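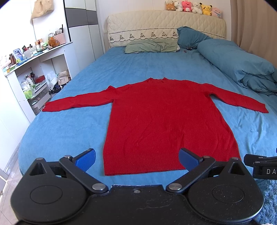 The Wedow project set out to produce a set of garment-folding demonstrations that a two-arm robot could later be trained on, using hand-held grippers in ordinary bedrooms. Folding was chosen over hanging because it can be done on any flat surface large enough for the item. Each attempt began with the garment face-up and both sleeves stretched out to the sides, as with the red knit sweater, so that the body and sleeves made a wide T and the hem lay nearest the operator. The two blue finger pads of a gripper could then approach the hem directly. Knitwear was the last of the garment types we added and gave the most trouble.

1. Team and division of work

Rui Bastos was responsible for the grippers and their maintenance. Albertina Torres wrote the folding protocol and trained the operators. Béla Hajdu handled synchronization and data cleaning. Jamshid Bagheri ran the training jobs and wrote section 4. The project was supervised by Glória Marinho.

2. Gripper

The gripper is a parallel linkage on a flat base plate, with a textured pad at the end of each arm. The first version used smooth pads. These held cotton T-shirts but slid on wool and acrylic knits when the operator lifted at an angle. Rui tested two textures and kept the coarser one. The coarser pad sometimes catches a loop of yarn, and the protocol was changed so that the operator opens the fingers fully before moving away.

Pivot wear was the main mechanical fault. After 10 sessions the left unit had enough play that the pads no longer met evenly. The pins were replaced and the fault did not come back during the project.

3. Protocol

The fold sequence for long-sleeved items was fixed in the second week:

Sleeves in, left first, cuff to the opposite side seam.
Sides in to a common width.
Hem up to the chest line.
Second fold to the neckline.
Release, hands clear, stop recording.

Operators were asked to keep both grippers in view at the start and end of every attempt. An attempt was rejected if the garment was touched by hand, if tracking was lost for more than 5 seconds, or if the stack came open after release. Beds were accepted as work surfaces along with tables. A mattress gives under the fingers, and this makes it easier to get the lower pad under a hem - on a hard table the operator has to pinch a ridge first.

4. Results

We trained one policy per garment type and tested each on the lab arms, 23 trials per type. The T-shirt policy completed 17 trials. The sweater policy completed 10. Most sweater failures came in the second step, where the arm gripped only the upper layer and pulled it away from the back panel. Two-layer grasps are hard to tell from one-layer grasps in the wrist view, and the operators themselves reported relying on feel.

We also tried training on both types together. Sweater results did not improve, and the combined policy was slower to start its first grasp. Jamshid suspects the difference in sleeve length, but we did not have time to test this separately.

5. Remaining work

A force reading at the pads is the first item for next term. The mounting holes are already in the base plate drawing - the wiring is not. Béla's cleaning script still needs its rejection limits moved to a settings file. The spare pivot pins are in the drawer marked Wedow.

Report submitted 29 December 2019.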